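The long life of the shopping bag

15 Dec 2020

In the back of the cupboard under my stairs there is a bag full of bags. Most households have one. Mine holds a few thin carriers from before the charge came in, several of the thicker ones that supermarkets call bags for life, two jute sacks that smell of the garage, and a cotton one from a bookshop in Skesmont that closed years ago. I use the cotton one nearly every day. The others come out when I have forgotten it.

I started thinking about the bag of bags in February, when I was clearing the cupboard to get at a leaking pipe. It took longer to sort the bags than it did to fix the pipe. Some had gone brittle and fell into flakes when I shook them out. One still had a receipt in it for paint.

For most of the last century people in this country carried a shopping bag as a matter of course. It was leather or canvas, or it was a wicker basket, and it belonged to the person who did the shopping in the way a coat did. Shops might wrap the goods in paper, but getting them home was the customer's business. String bags were common too, because they folded down to nothing and stretched to take a cabbage.

The plastic carrier changed that in a fairly short time. It was light, it kept the rain off, and it was handed over free at the till. There was no longer any need to plan a shopping trip. You could call in on the way home from work with empty hands and leave with dinner. A generation grew up without owning a shopping bag at all, and when the charge arrived a lot of us had to learn the habit from scratch.

I had some idea of how the trade had changed, but I wanted to see it from the other end, so I spent a morning at Pakport, a small firm on the edge of Husier that sews bags for shops, museums and anyone else who wants their name on one. The smallest order they will take is 300. The usual one is 1,000, and the price drops enough at that point that most customers stretch to it whether or not they have anywhere to keep them.

The workroom is long and warm, with cutting tables at one end and sewing machines at the other. Rolls of cloth are stacked on racks along the wall. The staff talk about cloth by weight. A light cotton bag of the sort given away at conferences is cheap and will carry a few leaflets and a bottle of water. Put tins in it every week and the seams at the bottom corners will start to go. A heavier canvas costs a good deal more and will take years of hard use, but it is stiff when new and some people find it too bulky to fold into a coat pocket.

Handles, I was told, are where a bag is won or lost. Too short, and it will not go over the shoulder of a winter coat. Too long, and it drags on the ground when carried in the hand, unless you are tall. The join between the handle and the body takes nearly all the strain. On a good bag it is stitched in a square with a cross through the middle, and the end of the handle is tucked well down inside the hem. On a poor one there is a single line of stitching along the edge. If you want to know whether a bag is worth buying, turn the top inside out and look there first.

The next thing to look at is the base. A flat bag, made from one piece of cloth folded up and sewn at the sides, is quick to make and fine for books. For food you want a gusset, the extra strip that gives the bag some depth. It lets you stand things upright and stops them pressing into your hip as you walk.
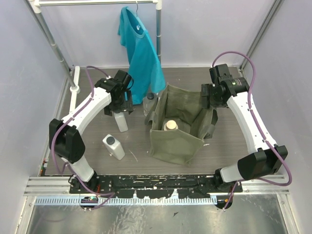
An olive-green fabric tote bag and a white plastic bottle.

Colour matters more than I expected. Plain undyed cotton sells best because it is cheapest and takes print well, but it shows every mark, and people stop using a bag when it looks grubby. Dark green, navy and black last longer in use for that reason alone. The firm would like to sell more of them. Customers ordering for a shop tend to choose the pale one anyway, because the logo stands out.

Then there is the question of whether any of it does any good. Cotton takes a lot of water and land to grow, and a cloth bag has to be used a great many times before it makes up for what went into it. Studies differ widely on how many, depending on what they count and what they compare it with. The general point is easy enough to follow. A cotton bag used daily for years is a sensible thing to own, and a drawer full of cotton bags that never go out is a waste. The same goes for the thick plastic ones, which are tough enough to be used over and over but are very often used once.

This is awkward for the trade, which depends on people ordering more. At Pakport they are open about it. Some of their customers have begun asking for fewer, better bags, and the firm has started a repair service for the canvas ones, with a small charge for a new handle. It does not bring in much money. It does bring people back, and a few of the bags they mend were made there when the present owners had only just taken over.

Mending one at home is not difficult. A split side seam can be closed by hand with strong thread and a backstitch. A worn corner needs a patch on the inside, cut larger than the hole and turned under at the edges. Thibodeau, the haberdasher in Skesmont market, sells cotton tape by the metre for handles, and I bought enough there to do two bags for less than the price of a new one. The first took me an evening. The second went faster, although one handle is slightly longer than the other and I have not gone back to fix it.

Washing is where many bags come to grief. The printed ones should go in cool and inside out. Unwashed canvas shrinks the first time, sometimes by enough to notice, so it is worth doing before you get used to its size. Do it fairly often if you carry raw meat or muddy vegetables, and keep one bag for those jobs only. Leave them to dry on the line. A tumble dryer sets the creases hard, and after that the bag never sits flat again.

As for remembering to take one, everybody has a system. Some people hang a bag on the front door handle. Others keep one in the car and then leave it there, and stand at the till working out whether to go back for it. I now have 4 in regular use: one in my work bag, one by the door, one in the bicycle basket and the old bookshop one, which goes wherever I do. The print has nearly worn off and the lining of one corner is my own work, in the wrong colour thread.

The rest of the cupboard went in two directions. The brittle plastic went to the supermarket's collection point, and the sound bags went to the charity shop on the high street, which is always short of them. I kept the jute sacks for potatoes.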